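Okay so the robot has been at our Rarnari office for 40 shifts now and I have thoughts.

Stocking drinks used to be Benito Arrieta's job. Now he plans the robot's tasks and gets paid a bit more for it. He's thrilled!

Me, I kinda miss the chatting by the fridge.

Drinks duty:

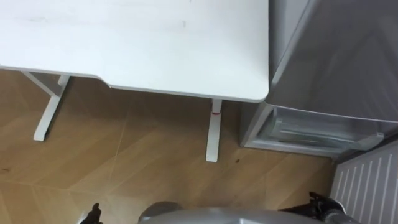
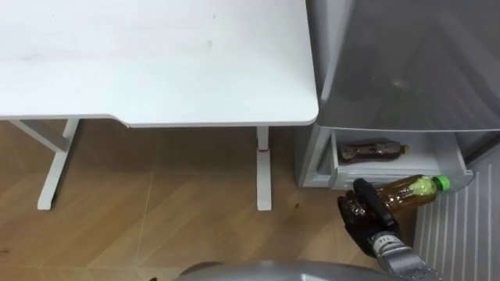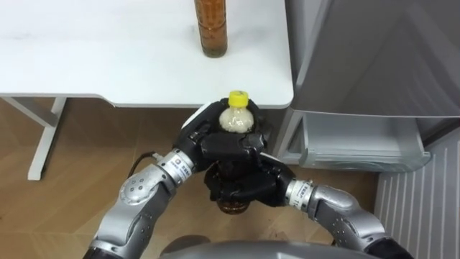
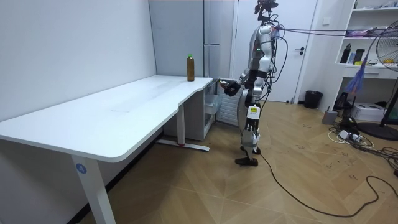 Ningsih Rondonuwu wants one for the mail room next (please no, I love doing the mail). We've all been asked to vote on it in October. I'm still on the fence.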